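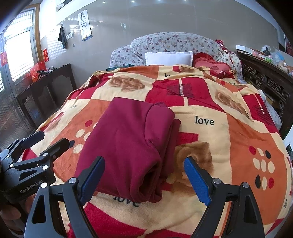 The trench log for the Tiritz mound ran to 24 pages, and the surveyor had written most of them. The entries gave the grid square, the depth in centimeters, the soil color, and the finds. In square 13 the finds column had been blank for nine days.

The permit expired at the end of February. The Rolton Fund had paid for the excavation of one structure, described in the application as a storehouse, and had set its terms accordingly. No storehouse, no second season. The director had read this clause aloud on the first evening and had not mentioned it again.

The ground was a compact gray silt with a high clay content. It froze to a hand's depth overnight. The crew broke the crust with mattocks until midmorning and went over to trowels once the sun reached the floor of the trench. Spoil went up the ramp in buckets, was sieved, and was tipped on the north side. The sieves produced gravel, roots, and a modern button, which was bagged and numbered 659 because the system did not allow a number to be skipped.

On the tenth day the surveyor checked her levels against the benchmark on the Usent road and found a difference of four centimeters. She checked again and got the same figure. The benchmark had not moved. Her string line had not moved. She worked back through the log and found the error in the second entry, where she had copied a reading from the wrong line. Every depth after it was wrong by the same amount.

She took the log to the director's tent.

"Does it change anything?" the director asked.

"It changes where the floor should be. We stopped above it."

"You stopped at the depth in the plan."

"At the depth in the plan as I recorded it. We were four centimeters short."

The director looked at the section drawing for some time. The stove ticked. On the drawing, the bottom of the trench was a ruled line with clean silt above it and nothing below.

"Correct it in red," he said. "Don't erase." 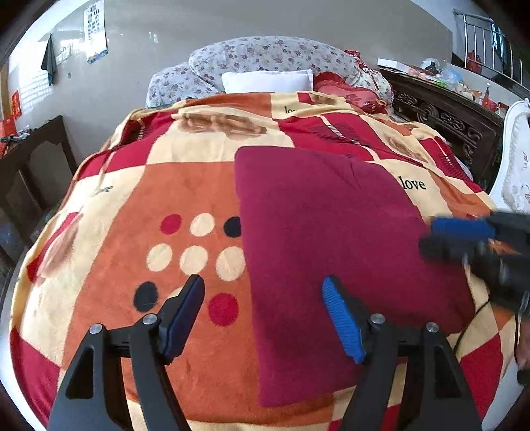
*A folded maroon piece on the patterned blanket.*

She corrected it in red. It took most of the evening, and her hand was cold enough that the later figures leaned. She initialed each one. In the margin of the second entry she wrote the date, 4/12/21, then saw that she had written the day the expedition was approved — it was printed at the head of the form in front of her — and struck that out too, with one line, so that it could still be read.

In the morning she went down before the crew. She chose the northeast corner, where the frost was thinnest, and marked a half-meter square with nails. The silt came away in plates. At two centimeters it was unchanged. At three there was a change in sound, a dry scrape in place of the dull one, and she put down the trowel and used a brush.

It was plaster. The surface was white, slightly pitted, and level to within the thickness of a coin. She followed it to the edge of the square and it went on under the baulk. Near the nail in the corner was a shallow ring pressed into the plaster, the kind a heavy jar leaves when it stands in one place for years. The jar was gone. Beside the ring was a second one, overlapping the first, where someone had moved it over by the width of a thumb.

She measured both rings. The larger was 750 millimeters around. She wrote this down, read it back against the tape, and wrote the depth beside it, taken from the benchmark and taken twice.

The first mattock was already going in square 12. She climbed the ramp and told them to stop.

The director came down with his coat unbuttoned and crouched at the edge of the nails. He did not touch the plaster. He asked whether it was a storehouse. She said it was a floor, and that something had been stored on it, and that she would not put more than that in the log. He nodded and sent to Brunet for tarpaulins. Then he held the other end of the tape while she laid out the next square.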